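**Equipment planning: second arm pair and spares**

The equipment request for next year closes on 17th January, and we have put in for less than we first planned. The draft from December asked for a second full bench with two more arms. After going through the quotes from Parar and Oseck, we cut that to one replacement gripper, a set of finger tips and more money for props and consumables.

Props are easy to leave out of a budget. The tidying tasks need a cosmetic organizer with labelled compartments, and bottles of different heights to go in them. Each item is cheap, but we went through nearly 100 of them last year and they came out of petty cash. They now have their own line, set at $400.

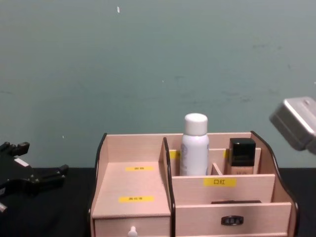
Cables and connectors also get a line of their own. We used to order them one at a time and pay freight on every order. Oseck will hold a price for 38 days if we buy them together, so we would like all requests in before then. Tehrani quoted lower on the connectors but couldn't confirm the length we use, and a short cable is no good to us once the arm reaches across the table.

The labels are a small item as well. We stick printed yellow ones inside the organizers so each compartment has a name, such as 口红 for the lipstick one. A roll lasts a long time. Please write the part number on the request form, as we got the wrong width last time.

The service agreement is the largest cost. Plandevine offered a 3 year term covering arms and grippers, with parts extra. We favour the shorter term until we know whether the bench is moving to the other building.
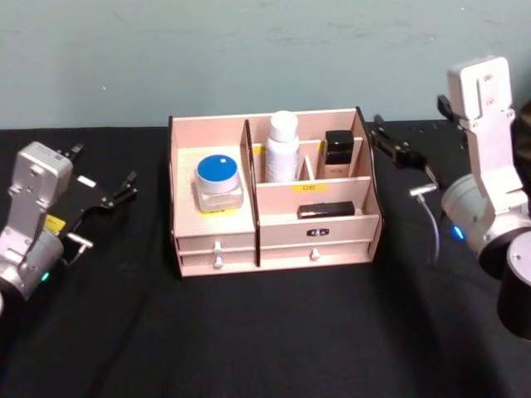
### What we need from you

- Your list of props and consumables, with the colour if it matters
- Any gripper faults you haven't reported yet
- Bench hours you expect to use, by month

Send these to the equipment inbox. Late items go on the mid-year list.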